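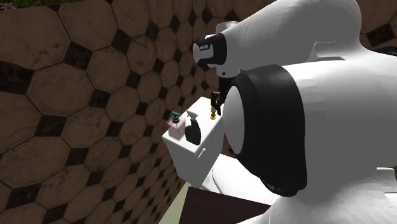
Simulación de un brazo robótico en un cuarto de baño, con la pinza sobre la cisterna del inodoro.

Serra aprueba el presupuesto para automatizar la limpieza de baños en sus residencias

Cimasano, martes, 13 de septiembre de 2022. La empresa de servicios Serra ha aprobado la partida para comprar 9 brazos robóticos destinados a la limpieza y reposición en los cuartos de baño de sus residencias de estudiantes. El proveedor será Grorkley, seleccionado tras comparar ofertas de compra y de alquiler.

El pedido se hará en dos fases. El 30 % del importe se abonará a la firma del contrato y el resto tras las pruebas de aceptación. La fase de simulación, ya incluida en el precio, termina en diciembre. En ella se estudian el alcance del brazo en espacios estrechos y el trabajo junto a objetos de uso diario, como dispensadores de jabón y pulverizadores.

«Comprar antes de simular nos habría obligado a adivinar el tamaño del equipo», explica Ottavio Villa, responsable de compras de Serra. «El presupuesto incluye mantenimiento, repuestos y 80 horas de formación».

La residencia Sastholm, con 55 baños, recibirá las primeras unidades. «Mediremos allí el coste por baño y con ese dato decidiremos la segunda fase», señala Tobiloba Omoregie, directora de operaciones.

Contacto de prensa: Departamento de Comunicación de Serra, Cimasano.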